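Looking After Latex and Foam Gear: Tips We Tested and Tips We Doubt
Workshop notes > Care and repair

Most of the advice on latex armor, masks and foam weapons gets passed from one tent to the next and picks up nonsense along the way. I have been patching gear for the Gikorberg group long enough to have tried a lot of it on my own stuff, usually after being told it could not fail. Below is what I still do, and what I quit doing. If your maker gave you a care sheet, go with that over me.

Talc

Everybody says talc. Fine, it does stop latex from sticking to itself. What people leave out is that it gets into every painted groove and turns a dark leather finish gray, and you will be picking it out with a toothbrush the night before an event. I use cornstarch inside masks and nothing at all on the outside of weapons. Cornstarch has its own trouble in damp weather, where it goes pasty, so shake it out before you store the mask and put fresh in later.

Silicone spray

Here I agree with the crowd, more or less. A light coat of silicone keeps a latex blade from going tacky. Where I part ways is "spray before every use." I did one short sword every time and its twin twice a season, and after two seasons I could not tell them apart by look or feel. The handle wrap on the first one did get slippery, and it took weeks for the stuff to wear off.

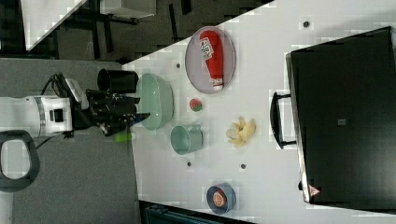

Spray onto a lint-free cloth and wipe it on. Keep it off the grip and off any spot you plan to repair, because contact cement will not hold over silicone no matter what the guy at the next bench claims. If you have already sprayed and then found a tear, wipe the area with rubbing alcohol, wait until it's fully dry, wipe again with a clean part of the cloth, and test your glue on a bit you can't see.

The special Gestik conditioner people rave about was 22 dollars for a small bottle when I bought it. It worked as well as the plain silicone I already had. It smelled better. I have not bought a second one.

Small tears

Catch them early. A nick in the latex skin is a five-minute job and a split is an evening.

1. Clean the spot with a damp cloth and let it dry overnight.
2. Check that the foam underneath is sound. If it crumbles when you press it, you don't have a small tear.
3. Dab liquid latex into the nick with a scrap of sponge. Brushes are ruined by latex in one go unless you dip them in dish soap first.
4. Let it turn clear before the next coat. Three thin coats beat one thick one.
5. Touch up the color last, with acrylic mixed into a little more latex. Straight acrylic cracks.

Somebody will tell you to speed this up with a hair dryer. I have seen it done without harm on a shield edge and I have seen it raise a blister on a blade. The time saved was maybe half an hour in both cases.

Superglue

No. It dries hard, and a hard lump inside a foam weapon is exactly what the safety check is looking for. Yến Bạch failed a whole rack of daggers at our August check for this one thing, and every owner said a friend had told them it was okay. I was one of those friends once, years ago, so I'm not going to be too smug.

Storage

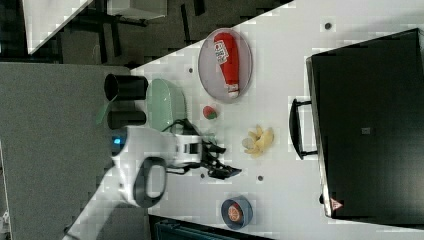 Hang swords by a loop at the pommel or lay them flat with nothing on top. Standing a sword on its tip is the quickest way I know to ruin one, as the foam takes a set and the core starts working its way through. Wall pegs under the crossguard are all right for light pieces. Under a heavy ax head they leave a dent, so use two pegs and pad them with pipe insulation.

The Wan rack that gets recommended on every forum costs 159 dollars. It is a nice-looking thing. It holds six swords. I built mine from a closet pole and some strips of old towel, and the swords haven't complained.

Keep gear out of the attic and away from windows. Sun is worse for latex than fighting is. A closet on an inside wall is about as good as a climate-controlled room, whatever the cosplay shops say, and plastic bags are fine for a weekend but not for a winter.

Masks

Stuff the head with clean white tissue or an old T-shirt. Newspaper ink transfers, and I have a goblin with a faint car ad inside his forehead. Fill out the nose and ears first or they fold, and once an ear has folded all winter it wants to stay that way. Warm water gets some of the curl out. People claim it gets all of it out.

Fur and fuzzy trim

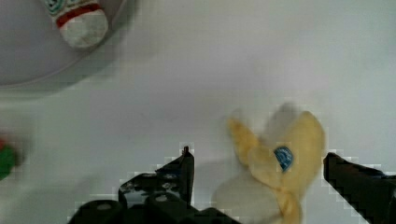 Fake fur collars and cuffs get matted at the seam long before the rest of the fur looks tired, and the usual fix, a hot wash with fabric softener, is one I would skip. Heat frizzes the fiber tips for good. Cool water, a drop of dish soap, a rinse, then a wire pet brush once it's nearly dry. Anything that puts a white fuzzy surface right up against dark red, like the piece lying on the plate in the photo, deserves a bleed test before it goes near water at all. Press a wet white rag on the red for a minute and look at the rag. "Colorfast" on a label has let me down more than once, and pink fur is pink forever.

Sanding foam

You will read that you have to go up through every grit to 1,000 before sealing. I stop at 600 on EVA foam and even that is a bit showy. Past a certain point you are polishing something you are about to cover with four coats of sealer. Where it does pay to be fussy is the join between two pieces, which shows through anything. Wear a mask. This is one tip I have no quarrel with.

As for heat sealing, a quick pass with the heat gun until the surface goes slightly glossy is plenty. The Vurby gun I own has a digital readout that I trust about as far as I could throw it, so I go by the shine.

Plush familiars and other soft props

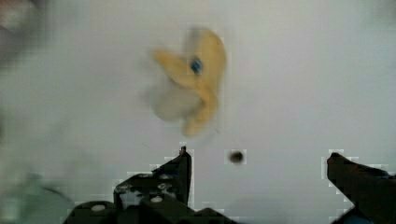 Soft props take more abuse than swords do, what with being thrown, sat on and left in wet grass, and the washing machine in a tied pillowcase is the standard advice. It's decent advice for plain stuffed shapes. Small hard-looking details are where I get nervous, such as a dark blue spot like the one on the yellow thing above, which could be a bead or a button or a plastic eye. Tug at it before you wash. If it moves, restitch it with doubled upholstery thread and hand wash the whole prop instead. Glued-on eyes I take off and sew, every time. Dry soft props flat on a towel and turn them often, and expect the middle to be damp a day after the outside feels done.

Vinegar for smells

Half vinegar, half water, misted inside a helmet liner. It helps some. Then your helmet smells like vinegar for a while, and I'm not sure that isn't the entire trick. Airing it out by a fan overnight did the same for me. Freezing the liner to kill the smell is another one that goes around, and all I got out of it was a cold, smelly liner.

Next up when I get to it: leather dye, and why I don't believe anybody's drying times.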